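Tuesday, January 5, 2021

First day back in the lab after the break. The heating had been off and I worked in my coat until lunch. The bench machine took three goes to start and then wanted updates, so I made tea and read through my September notes while it sorted itself out. They were less use than I had hoped. I had written "check offset again" on two different pages and not said which offset.

The plan for this month is the comparison for the Flilimia report. We have the old policy, trained on 300 demonstrations of picking up and putting down, and the new one, trained on the same 300 plus 100 more that I recorded at Trasbridge before we closed. The extra ones all have something in the way: a cloth, a sponge, a box lid. The question is whether those 100 make any difference when the table is untidy, or whether we would have done as well by recording more of the ordinary kind. I still need a third policy to answer that properly, with 100 ordinary ones added. I had put that off. It went on the training queue this morning and should be done by Thursday if nothing else jumps in.

Spent the rest of the morning on calibration. The wrist camera had shifted again, only slightly, but enough for the fingers to close short of where they should. I redid it twice. The second set of numbers agreed with the ones from before the break, so I kept those and threw the first set away. Tightened the mount as well, and put a pencil line across the joint so I can see if it creeps.

After lunch I went over the mug task. The wording in the protocol is "cap in mug", and a trial counts as a success if the cap is inside and the mug is still upright when the arm goes back to its rest position. I am now fairly sure we need another column for whether the mug got pushed. At the moment a clean drop and a drop that drags the mug halfway across the table both score 1, and anybody reading the report will assume the first.

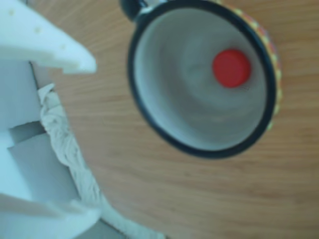 Wrist view from the mug task. Red cap in the bottom, cloth on the gripper side.

I like the mug with the black rim for this. The inside is pale, so the cap is easy to find when I check stills by eye, and I can score a whole folder without opening the videos. The worry is that it is just as easy for the policy. A white cap in a white mug would be a fairer test, and so would a dark mug. I have written both down for the second round. The cloth is harder to be fair with. It never lies the same way after I put it down, and I can't decide if that is a fault or the thing we are supposed to be testing. For now I drop it from the same height, twist it once, and leave it how it lands.

Ran 42 trials in the afternoon, half with each policy, swapping over after every trial so that any drift in the camera would be shared between them. The new policy did better with the cloth out. Without it I could see no difference worth writing down. That is what we wanted, but it is a small number of trials and I was the one laying out the cloth, knowing which policy was next. From tomorrow I will have the script pick the order and keep it hidden until the trial is scored. It is a small change to the code and I should have done it at the start.

The commonest failure for the old policy was stopping above the cloth and staying there until the time limit. The new one fails in a different way. It sets off quickly and lets go too early, and the cap hits the rim and rolls. I spent a while on the floor looking for it. Must order spares.

Message from the Skirnitz group late in the day. They would like to run our protocol on their own arm and asked for the scoring sheet. I said they could have it when the new column is in. Their gripper is the Nowicki one, with wider fingers, so the release height will need changing and I told them so.

Backed up the logs, turned the arm off at the wall, home by half six. Soup again.

Tomorrow: hidden order in the script, new column, rescore today's trials from the video, look at the training queue, ring about the heating.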